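# Puesta a punto de la celda, segunda parte: pinzas, cables y otras humillaciones

Lo dejé en junio con la pinza cerrando torcida y la promesa de seguir «en unos días». Han pasado más de unos días. Quien quiera reclamar, que se ponga a la cola detrás de mi espalda.

Resumen para quien llegue nuevo: tengo a mi cargo una celda con brazos blancos, una mesa y una cantidad de cable que no deja de crecer. Se llama Kavum, nombre que elegí yo una noche y que ahora tengo que pronunciar en reuniones con la cara seria. Mi trabajo consiste en que el brazo coja cosas, las suelte donde toca y no me llame a las siete de la mañana.

## La pinza

El problema era el de siempre. Un dedo llegaba antes que el otro y empujaba la pieza en lugar de agarrarla. Con la esponja daba igual, porque la esponja perdona todo. Con un cubo ya no: lo giraba, lo pellizcaba por una esquina y lo subía con pinta de ir a caerse en cualquier momento.

Primero culpé al programa. Revisé 209 líneas buscando el error y encontré dos comentarios míos insultando a versiones anteriores de mí mismo, nada más. Luego culpé a los dedos, que son de Backlund y costaron lo suficiente como para que me apeteciera mucho que la culpa fuera suya. Tampoco. Era el acoplamiento entre muñeca y pinza, montado con un tornillo menos apretado que los demás. Lo monté yo, por si alguien estaba haciendo la cuenta.

El orden que sigo ahora, apuntado aquí para no volver a inventarlo:

1. Parada de emergencia, brazo sin potencia y aire de la sala encendido (esto último es por mí).
2. Pinza fuera, superficies limpias con un trapo que no suelte pelusa.
3. Tornillos en cruz, en dos pasadas. La primera solo para asentar.
4. Abrir y cerrar en vacío 26 veces a velocidad baja, mirando los dedos de lado.
5. Recalibrar el centro de la herramienta. Siempre. También cuando «seguro que no se ha movido».

El punto cinco me lo salté en el primer intento. El brazo bajó a por el cubo con una seguridad admirable y cerró los dedos a 11 milímetros de él.

## La altura de la mesa

Con la pinza ya decente apareció el segundo asunto. El brazo bajaba bien en el centro y rozaba en una esquina. La mesa estaba nivelada, lo había comprobado; con el nivel del móvil, apoyado sobre la funda del móvil, que tiene relieve. Prefiero no extenderme.

Lo repetí con un nivel de verdad y calcé una pata. Después toqué cuatro puntos con la herramienta y guardé el plano. En Gekow, que es el programita con el que registro todo esto, quedó una nota que dice «mesa bien, yo regular».

## Los cables

Aquí no tengo método, tengo fe. Lo único que he aprendido es a mover el brazo a mano por todo su recorrido antes de poner la última brida, y a dejar en cada articulación más holgura de la que parece elegante. El cable tirante queda precioso en reposo. Luego gira la muñeca y te enteras de para qué servía la curva fea.

También he dejado de usar bridas de plástico para lo provisional. Lo provisional aquí dura años, y cortar una brida pegada a un cable de señal es la clase de emoción que ya no busco. Velcro en todo, y a vivir.

## Los objetos

Para comprobar la pinza uso un surtido que no compraría ningún adulto por gusto. Cosas duras, cosas blandas, cosas que ruedan. Los cubos sirven para ver si los dedos cierran paralelos. El peluche es el enemigo: se hunde, cambia de forma y nunca ofrece dos veces el mismo sitio por donde cogerlo. Pedí a Prolton unas piezas de ensayo normalizadas y me pasaron un presupuesto tan normalizado que volví al oso.

Empiezo por el cubo, con la apertura un poco mayor que la pieza y la fuerza al mínimo. Si lo levanta recto, subo de velocidad. Si lo levanta torcido, vuelvo al punto tres y reviso mi carácter. Tras el arreglo hice unos 134 ciclos con el mismo cubo y falló en dos, ambos con la pieza puesta por mí de cualquier manera, así que los apunto en mi columna.

Quedan pendientes la limpieza de los dedos, que acumulan pelusa del oso, y cambiar el apoyo del teclado, que ahora mismo vive donde cabe. También quiero imprimir la lista de arriba y pegarla cerca del botón rojo, a la altura de los ojos.

La próxima entrada irá sobre el segundo brazo. No pongo fecha, que ya nos conocemos.

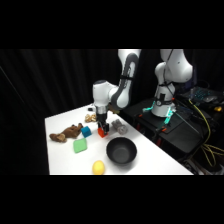 *Kavum con el cubo naranja rojizo en la pinza. El oso, tumbado a la izquierda.*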